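Musville Repair Center
Bench Guide for Technicians, Section 3: Working Next to the Arm
Revised 9 Jul 2025

3.1 Before you start

The arm was brought in to save time on desktop teardown and refit. Whether it does depends on who is counting. The Gudow site reported 69 towers in its first month and left out the hours people spent putting cases back where the arm expected them. Log your own time, including the dull parts.

1. Sign in at the bench terminal under your own number. Do not work on another technician's sign-in.
2. Take off the side panel and lay the tower on its side on the slotted table.
3. Unplug the tower and hold the power button in for 3 seconds.
4. Check that the Bang fixture plate is clamped down. Push it by hand. The status light only tells you that the software thinks it is clamped.

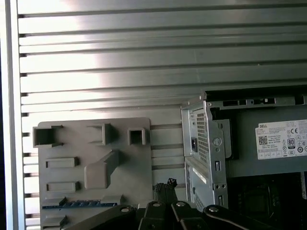
Cable work is still the weak point, whatever the Faraneck sales sheet says. A connector has to go in straight, and the arm has very little feel for one that is going in crooked. When the gripper has a black connector pointed up between the gray plate and the power supply cage, as it does here, there isn't much room on either side, and the folded metal edges of the cage won't give. Keep one hand near the stop button, and keep the other out of the case.

3.2 Running a job

5. Choose the job card that matches the model. If there is no card, do the work by hand and log code 446.
6. Start at slow speed. Full speed is for models that have already passed on this bench.
7. Watch the first pass all the way through. You may be told that you can do paperwork during it. You can't.
8. If the arm misses the same part 2 times, stop the job and finish by hand.

Caution: Never reach past the gripper to move a loose cable while a job is running. Pause, wait for the arm to park, then reach.

Note: A job finished by hand counts as your job. If the report credits it to the arm, send it back.

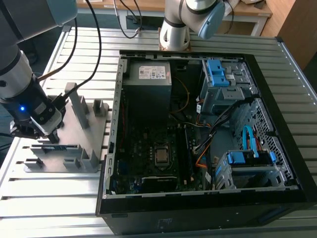 3.3 After the job

9. Press Park and wait for the tone.
10. Check every connector yourself, even if the screen shows a pass. The screen reports that the motion was completed, and a half-seated plug can get through that.
11. Write down any time spent waiting, resetting or re-clamping. Use the "Assist" line. Management would like this line to shrink, and leaving it blank is not how that should happen.

Staffing on this bench was cut from 3 technicians to 2 in February, before the trial numbers were in. If you are alone at the bench, do not start a job. See Section 4 for who to call.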